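Call records and your data: frequently asked questions

Fustis is a small advice service in Brurkemthorpe. We help people find out what their phone and internet providers hold about them and who has asked to see it. The answers on this page are general information and do not replace legal advice.

What is a call record?
It is the information a phone company keeps about a call: the two numbers, the time it started, how long it lasted and which mast the mobile was using. It does not include what was said. The same sort of record exists for texts.

Why does it matter if nobody is listening in?
A list of numbers and times can say a lot about a person. Regular calls to a clinic, a solicitor or a union office are easy to spot. Kazimiera Duda, who runs our records desk, once went through her own list for July and found 359 entries. She could work out most of her month from it, including two days she was off sick.

Can I see what my provider holds?
You can ask. Write to the provider and say you are making a subject access request. Give your name, your account number and the dates you want covered. You do not have to give a reason. Keep a copy of the letter or email.

Will they tell me if the police or another body has had my records?
Often they will not. Some requests are covered by rules that stop the provider from telling the customer. If a reply says information has been withheld, send us the wording and we will tell you what we think it means.

My provider is Zerouali. Do I need a special form?
No. Zerouali has a form on its website, but a plain letter counts as well.

What about Hasinetti doorbells and home hubs?
These keep their own logs, separate from your phone account. Ask Hasinetti directly, and ask for the device history as well as the account details. Fergal Tierney has written a template letter for this, which you can collect at the desk.

How many people have you helped?
We opened 165 cases last year. In 19 of them the first reply was incomplete and we wrote again for the client.

Do you visit people at home?
Yes, if you cannot easily get to us. Aoife McGrath and Malachy McGrath do the home visits. Please have your bills and any letters ready. Any flat surface will do for sorting papers, and you are welcome to have a friend or relative with you.

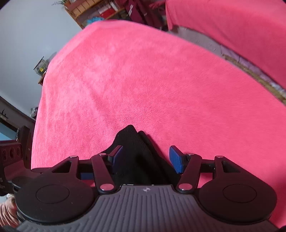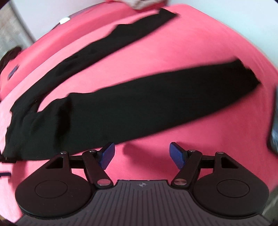
Do you keep copies of my papers?
Only if you agree in writing. Copies are kept in a locked cabinet while your case is open and shredded 14 days after it closes. Originals stay with you.

Can you get my records deleted?
Not usually. Providers have to keep some records for billing and for legal reasons. You can ask how long each type is kept, and you can complain if it is held for longer than they told you.

Who do I complain to?
Start with the provider's own complaints team. If you are not happy with the answer, you can go to the data protection regulator. Parviz Sharifi can check your complaint before you send it. Leave it at the desk before 4 pm, with a phone number or email address he can use to reply.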